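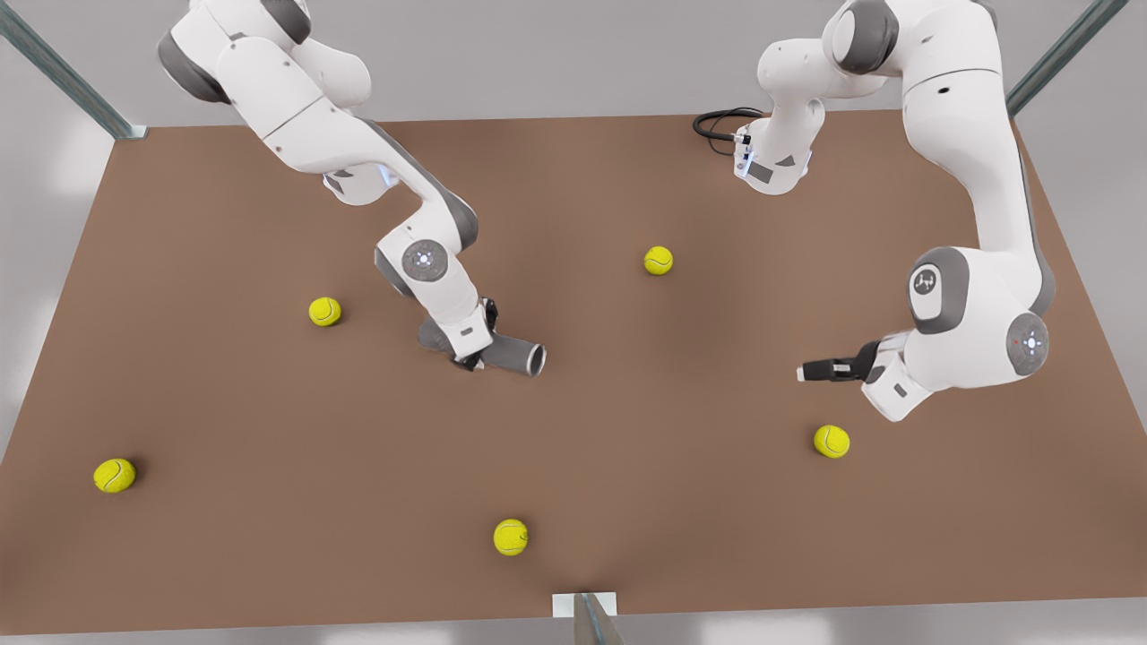
Renu Kandpal wrote back that the draft on the Elley well was too long, and that the summer low should be given as a depth below the casing rim and never as a depth below ground. The second point is fair. The casing stands 44 centimeters above the soil at Elley and much less at Dilska, so any reader comparing the two sites from my tables would have been misled by the difference. I spent the morning converting the old columns.

Method, for my own reference. All readings are now taken from the notch on the north side of the rim. The tape goes down until the sounder clicks, comes up a hand's width, and goes down again slowly. I write both numbers. If they differ by more than a centimeter I take a third and keep the middle one. The earlier notebooks give a single number each time, and I have left those alone with a letter S beside them.

The logbook total stands at 3,572 readings after merging the Lungu sheets. Two of those sheets were entered twice under different headings, one as "Lungu" and one as "Lungu lower," and I removed the duplicates before counting. The handwriting on the lower sheets slopes badly toward the end and several sevens could be ones. Where the neighboring values settled the matter I corrected them. Where they did not, I left the cell blank.

Afternoon at Linumby. Water level 5 centimeters higher than the last visit, with no rain in the gauge. The pump on the next property was off, and I suspect that accounts for most of it — the recovery curve in the old pump test has the same shape over the first day. I would need hourly readings to say more, and the logger there is still set to one reading every 90 minutes. Changed it to 60. Replaced the desiccant packet and greased the cap thread.

The cap at Dilska needs a new gasket. I measured the old one wrong last time and the spare does not fit. Must take the calipers.

Evening. Redrew the hydrograph with all four wells on a common axis. Elley and Dilska move together through the winter and separate in April, when Dilska begins to drop first. Renu thinks this is the orchard. I think the screen at Dilska is set in a thinner gravel layer, but the driller's log is vague on the point and gives only "gravel, some clay" for the whole lower section. We have disagreed about this before. I put both explanations in the draft, hers first, and cut the page on barometric correction to a paragraph.

Still to do: gasket, calipers, fresh batteries for the sounder, and a clean copy of the rim heights for the inside cover.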